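Prinen begins gripper-assisted handling at Clallix seed and pulse sorting room

Staff move from repetitive scooping to supervision and quality checks under new work arrangements
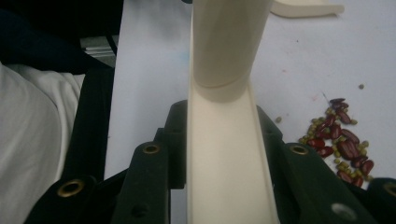
Gripper fingers holding a cream plastic channel, with kidney and mung beans on the work surface.

Prinen has introduced gripper-assisted handling at its Clallix site, where dry pulses are portioned, checked and packed in small lots for seed and food customers. The change affects 40 employees across the portioning and inspection benches and took effect in October.

Under the previous arrangement, operators scooped, tipped and separated mixed samples by hand for most of a shift. The new benches divide that work between operators and a two-finger gripper tool. The tool can be held by an operator, who demonstrates a handling task, or mounted to a bench arm, which repeats it. Operators remain responsible for setting up each lot, releasing it and stopping the bench at any time.

Tasks in the first phase are limited to handling scoops, channels and tubes, and to transferring beans between the work surface and sample containers. Final inspection stays with trained staff. Split, discoloured or foreign material is still assessed by eye and recorded on the existing lot sheet.

"Portioning was the job people rotated out of as soon as they could," said Sowmya Warrier, Operations Manager at Clallix. "Wrist and shoulder complaints were concentrated there. We have taken the repeated movement out of the role and kept the judgement in it."

No positions have been removed as a result of the program. Portioning operators have been reclassified as bench technicians, a grade that carries a higher base rate and includes training in fault clearing, fingertip replacement and recording of demonstrations. Each technician completes 10 hours of supervised bench time before working alone.

Prinen recorded 3000 handling demonstrations at the site before the first bench was commissioned. All were performed by Clallix employees during paid hours. Recordings cover the work surface only and are not used for performance monitoring – a condition written into the site's workplace agreement.

Bench software is supplied by Mocanu. The fingers are moulded plastic parts, and worn sets are changed on site by technicians. Each bench completed a 168-hour acceptance run before handover, with mixed red kidney and green mung beans used as the test material. The two differ in size, shape and colour, and any transfer error can be confirmed by hand sorting.

"The bench is slower than an experienced operator on a clean lot," Ms. Warrier said. "We planned the roster on that basis. Line speed was not the reason for the project."

A second phase will extend the benches to Prinen's Sanance site, subject to consultation with employees there.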